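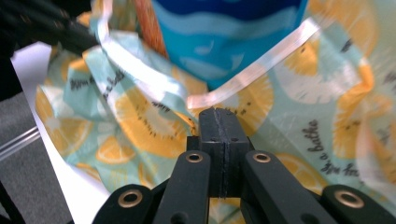
Aoife Tully reckons I should stop hanging on to the lemon one and buy something plain, and she may be right, but it gets its check like everything else first!

Bathroom and laundry check, February, ground floor flat

1. Shower curtains and other thin waterproof bits
Look along every fold for splits, then do the edging (that's where mine always go first). Mildew check in daylight, please, not under the bulb.
Comment: lemon slices still nice and yellow. I've put it down for another look next month, mostly out of fondness.

2. Bath mat
Suckers gripping? Stand on it and twist a bit.
Comment: fail. It slid, I swore. New one ordered from Tedska.

3. Extractor fan
Hold a sheet of loo paper up to it.
Comment: pass, though it's noisy. Give it 20 minutes after a shower.

4. Heated towel rail
Check the fixings and the switch outside the door.
Comment: one screw loose at the bottom, tightened.

5. Washing machine hoses
Comment: pass. Rozália Takács wants the drawer pulled out and scrubbed too, so I've added that for next time.

6. Cleaning products
Lids on, top shelf, bleach kept well away from the limescale stuff.
Comment: moved two bottles up.

Still to do: door lock, and the sealant behind the taps.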